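Who Watches the People in Charge?

Have you ever wondered who checks that the government spends its money properly? After all, it is your family's money too! Every time a grown-up pays tax, a bit of it goes into a great big pot, and that pot pays for schools, roads, parks and police officers.

Let's imagine we live in a country called Skonwood. Its capital city is Skonport, and that's where the parliament meets. Each September the government has to show parliament its budget, a huge list of what it plans to spend in the year ahead. Last year's budget for Skonwood was 1,024 pages long. Imagine reading that at bedtime!

Members of parliament can ask questions about any page they like. Why does the new bridge at Virkeo cost so much? Does the library really need another roof? Ministers (the people who run the different parts of government) have to stand up and answer, even when the questions are tricky.

But what happens once the money has been spent? This is where auditors come in, and their job is a bit like being a detective. An auditor looks at bills, letters and bank records to see if everything matches up. If a department says it bought 35 fire engines, the auditor wants to see the receipts for 35 fire engines, and might even go and find them all! 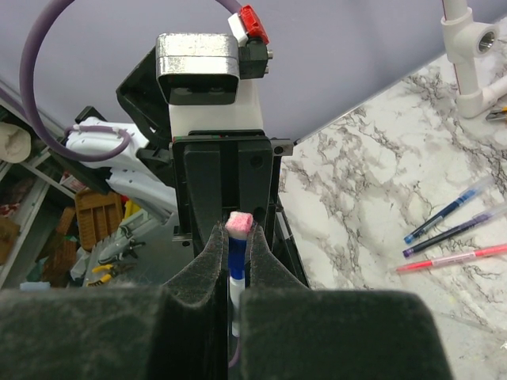
Auditors don't work for the ministers they are checking. That's really important. Would you want to mark your own spelling test? It might be tempting to give yourself full marks! So the auditors report to parliament, and their reports are put where anyone can read them. That includes you.

Sometimes the auditors find mistakes. A few years ago in Skonwood they found that 2,614 school dinners had been paid for twice. It was a muddle with the forms, and the money went back into the pot. Other times somebody has broken the rules on purpose, and then the police may get involved.

Newspapers help too. Reporters read the audit reports and tell everyone what's inside, and then people can write to their member of parliament or think about it when they vote.

Words to know

Budget: a plan for spending money.
Auditor: a person who checks how money was spent.
Minister: a person who runs part of the government.

Have a go!

Make a budget for your class party. Choose one friend to spend the pretend money and another to check the receipts. Then swap jobs and try it again!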